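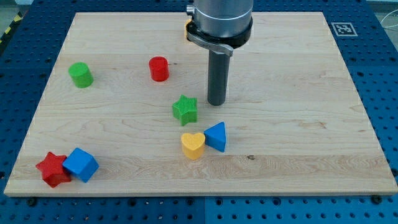 Frequently Asked Questions: Zakia Toy and Game Library, Pundthorpe

Membership

Who may join the library?
Membership is open to any household, family day care provider, playgroup or kindergarten within the Pundthorpe and Prurerport council areas. Grandparents and other carers are welcome to hold a membership in their own name. Applicants from outside these areas may apply for associate membership, subject to available places.

What does membership cost?
The annual household fee is $39. Holders of a current concession card pay $22. Playgroups and kindergartens are charged a group fee, which is set each June and displayed at the front desk. Fees are not refundable once the first loan has been made.

What do I need to bring when I join?
Please bring photo identification and one document showing your current address. A concession card must be sighted at the time of joining if the reduced fee is to apply.

Can I transfer my membership to another branch?
Yes. Members may borrow from either the Pundthorpe or the Prurerport branch on the same card. Items must be returned to the branch from which they were borrowed.

Borrowing

How many items may I borrow?
A household member may have four toys, two puzzles and one large item on loan at any time. Large items include ride-on toys, climbing frames and play kitchens. Group members should refer to the schedule issued with their card.

How long is the loan period?
The standard loan period is three weeks. One renewal is permitted unless the item has been reserved by another member. Party packs are lent for four nights only and cannot be renewed.

How large is the collection?
The Pundthorpe branch holds over 1,000 items and the Prurerport branch holds 900. The catalogue may be searched online or at the desk.

Can I reserve an item?
Reservations may be placed through the catalogue or by telephone. Reserved items are held for five days after notice is sent, and then returned to the shelf or offered to the next member on the list.

Are items suitable for children under three?
Items suitable for this age group carry a green label. Carers should check the label before borrowing and supervise play at all times. Items with small parts carry a red label and are not lent to members who have registered only children under three, unless the carer signs the acknowledgement form.

Care and returns

Do I need to clean items before returning them?
Yes. Plastic items should be washed in warm soapy water and dried thoroughly. Wooden items should be wiped with a damp cloth and must not be soaked or placed in a dishwasher. Dress-ups should be laundered on a gentle cycle. A cleaning charge of $5 applies to items returned dirty.

What happens if a piece is missing?
Each item is supplied with a contents card listing its parts. Please check the parts against the card when you arrive home and report any shortage by the close of the next open session. Where a piece is lost during a loan, the item may still be returned and a small deposit is taken. The deposit is refunded if the piece is found within two months.

What if an item is broken?
Normal wear is expected and is not charged to members. Please do not attempt repairs at home, and do not use tape or household glue. Members may be asked to contribute to the cost of repair or replacement where damage results from misuse or from an item being left outdoors.

What are the late fees?
Overdue items attract a charge of $1 per item per week. Borrowing is suspended while any item is more than four weeks overdue.

Donations

Does the library accept donated toys?
The library accepts clean, complete toys and games in good working order. We are unable to accept soft toys, children's car seats, cots, or battery-operated items with an unsecured battery compartment. Please speak with staff before bringing in large items.

Visiting

Is there parking?
Short-stay parking is available at the rear of the Pundthorpe branch, with entry from Rangel Street. Please keep the loading bay clear until 10 am. Pram access is by the ramp beside the side door.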